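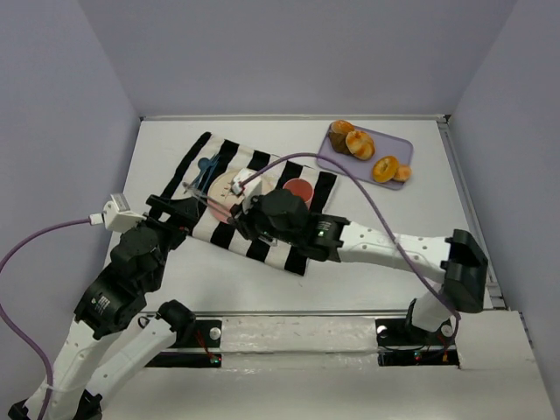
Set the Table for One

May 15, 2025

I've got 9 minutes before I have to leave so this will be quick. Breakfast at home deserves a plate. A real place setting, I mean. Cloth, plate, cup, the pastries on a tray off to the side where you have to reach for them. Even if it's only you. Especially then.

I ate over the sink for most of my thirties. Toast, standing. Crumbs down the drain, coffee in the travel mug even on days I wasn't traveling. Told myself it saved time. Saved it for what? I'd sit down afterward and read my phone for half an hour.

What changed was a cheap cloth. Striped, black and white, from the Sala on Muleo Street, marked down in December with all the holiday stuff. I'd wanted it to cover a burn mark. But once there's a cloth on the table you feel stupid putting a paper towel on it, so out came a plate. Then a cup with no lid. Ten days later I was buying pastries on a Tuesdy-type whim, no reason, just to have something to put on the tray.

People push back on this. My sister-in-law says it's playing house. A guy at work says laundry, you're making laundry. Fine, yes, one more thing in the wash. I wash the cloth when it needs it and turn it over when it doesn't quite.

And no, it doesn't have to match. I distrust matching. Doltus sells a breakfast set, 7 pieces, all the same oatmeal color, and it looks like a waiting room. Pink plate, red cup, blue utensil, purple tray, stripes underneath, that's a breakfast table. Kids get this right every time. Somewhere along the way we all decided grown-ups eat off beige.

Now the pastries. Buy different ones! A crescent roll, a bagel, something with a swirl on top and too much glaze. A bag of six identical rolls is groceries. A mixed tray is a choice, and you get to make it before anybody has asked you for anything. Put them out on the tray, not in the bag. The bag is how you end up eating two in the car.

I know somebody will write in about the cost. I spent some 3,000 on a Drarex coffee machine years back, which I'm still embarassed about, and it never made one morning better than that cloth did. It just made the coffee louder.

One place I'll give ground: small kids, early shift, a bus to catch. Then eat however you can eat. I'm talking to the rest of us, who have the ten minutes and hand them over to the phone.

Also leave the cloth crooked if it lands crooked. Mine's always at an angle. I used to square it up to the table edge, gave that up by spring.

Ok, bus.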